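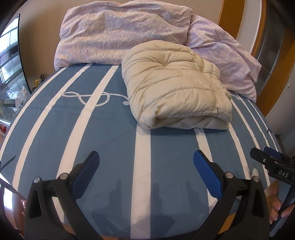
Visit report: Zira finishing works, Dusta, September

The Zira works stands on the river side of Dusta, ten minutes on foot from the bus station. It takes in unfinished cotton cloth, bleaches it, prints or dyes it, and sends out flat and fitted sheets, pillow covers and quilted goods. Weaving stopped on the site before the present owners arrived. The tour starts at 9:30 at the gatehouse, where visitors sign in and are given ear plugs and a hairnet. Loose scarves and lanyards have to come off. Open-toed shoes are refused, and two of our party were lent rubber clogs from a shelf that did not hold many sizes.

Our guide was Bergþóra Juhl, the process engineer. She works from a route card with stops marked by letter, but the stops are taken in whatever order the running machines allow. We did D first.

Stop D is preparation. Cloth arrives in rolls and is sewn end to end with a plain chain stitch, so that it can be drawn through the range without stopping. Singeing comes next: the cloth passes over a row of gas burners fast enough to remove the surface fuzz and leave the yarn alone. Juhl had kept samples from a day when the line speed dropped, and the scorch bars across the width were plain to see. After singeing the starch is taken out with enzymes, then the cloth is scoured and bleached with peroxide in a single steamer. The room is loud and warm, and the floor slopes to a center drain. There is a handrail on one side only, so keep left.

Stop B is the print hall. Two rotary screen machines are installed, of which one was running. Each color has its own nickel cylinder, and the paste is pushed through from inside by a blade or a rolling rod, depending on the design. Wide solid bands are harder than they look. An uneven paste level shows up as a slow change of shade from one selvedge to the other, and the eye finds it at once on a made bed. Tariq Rizvi, who mixes the colors, keeps a card of rejected blues over his bench. To me four of them were the same blue. He disagreed and put them under the second lamp in the light cabinet, where they separated clearly.

The machine that was idle had its screens out for washing. Screen 749 was on the stand, a stripe design with a badly dented end ring, and Rizvi explained that the dent had printed a faint repeat mark once per turn. The circumference of the screen fixes the length of the repeat, and most of the design office's arguments with the print hall come down to that fact.

From B we went upstairs to the stenter, which dries the cloth and sets its width. Pins hold both edges on a moving chain through heated chambers. If the chains are set too wide the cloth leaves the machine flat and true and then shrinks in the buyer's first wash. That is a real concern with fitted sheets, where the corner pockets are sewn to a mattress size and there is little to spare. The works tests shrinkage by washing marked squares at 60 degrees, tumble drying, and measuring between the marks after the cloth has rested overnight. The limit used was tightened in 2017 after a run of returns. I asked for the old figure and was told it was not kept.

The sewing room was the part I had come for, and we had too little time in it. Elastic on fitted sheets is put in under tension by a feeder on the machine. Two methods are in use: elastic at the corners only, and elastic all the way around. The second costs more and holds better on deep mattresses. Gunnlaugur Laxdal, the room supervisor, showed us a corner turned inside out and pointed to the bar tack at the end of the seam. Most failures start there. He also said that people pull the last corner on by the elastic instead of the hem, and that no tack will survive years of it.

Quilting is done on a multi-needle machine for channel patterns and on a single-head Bravo for anything with tufted points. The filling is polyester in sheet form, bought in from Flullier. Channels keep the filling in place but flatten along the stitch line, and a thick comforter loses some warmth there. Tufting leaves more loft and lets the filling move more. Laxdal prefers channels for anything that will be machine washed.

Packing and dispatch were closed off for a stock check, so stop F was missed. Juhl read out the current order from the board instead, number 922, pillow covers for a hotel group, due out that afternoon.

Practical notes. The tour took two hours and ten minutes against the ninety minutes advertised. Photography is allowed in the print hall and forbidden at the stenter. The stairs to the upper floor are open steel grating and there is no elevator. The canteen serves soup until 1:30 and takes cards. The seconds shop by the gate has flat sheets in most sizes, fitted sheets in very few, and the fault is written on a paper tag pinned to the hem. Mine says "shade, left side." Bookings go through Ingvar Grímsdóttir at the works office, who asks for shoe sizes in advance if you need the clogs.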